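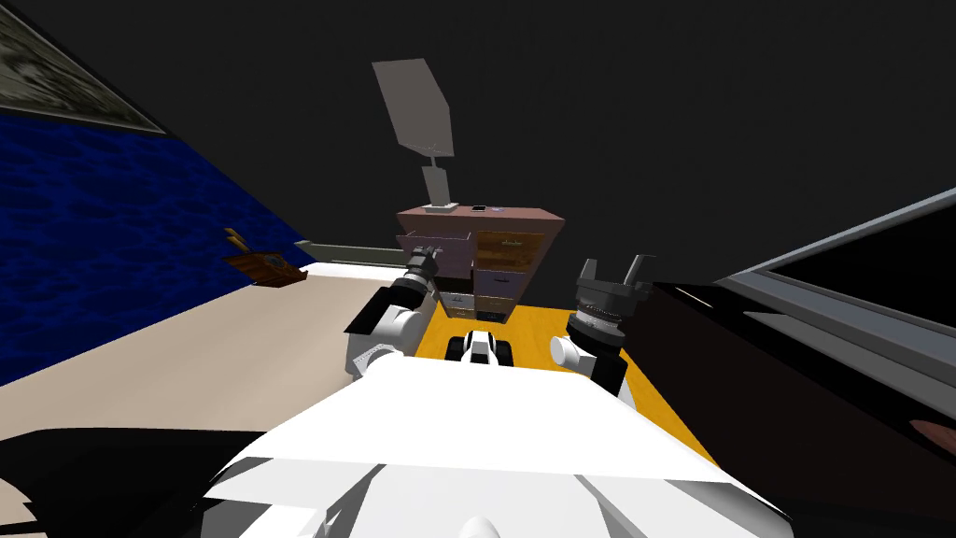
Okier pulls Treker update after drawer fault

We've got a bit of bad news, and I'd rather you heard it from me. Okier is withdrawing the February update to Treker, our control software for two-armed household robots. In 3,071 simulated runs of our bedroom program, the arm kept pulling on a drawer after the stop command 42 times. That's a safety fault, plain and simple, and it's not going anywhere near a real home.

The trouble seems to be in how Treker passes a stop from the body to the wrist — the signal gets there, but late.
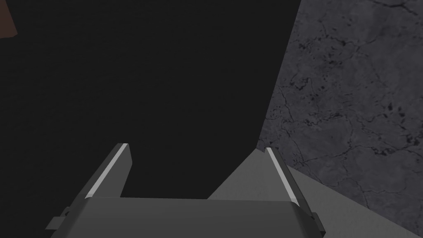 We've had 2 teams on it since, one here and one at our testing partner, Himura, and they've been terrific (and very short on sleep!). Every run is being replayed with the old stop code back in.

What to do if you have it

Go back to version 10 and leave the drawer tasks switched off. Kettle, our kitchen package, has its own stop code and isn't affected. 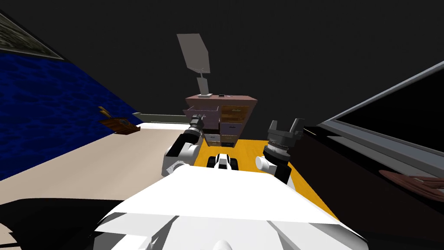 What's next

A fixed release once the replays come up clean. I'm not going to promise a date.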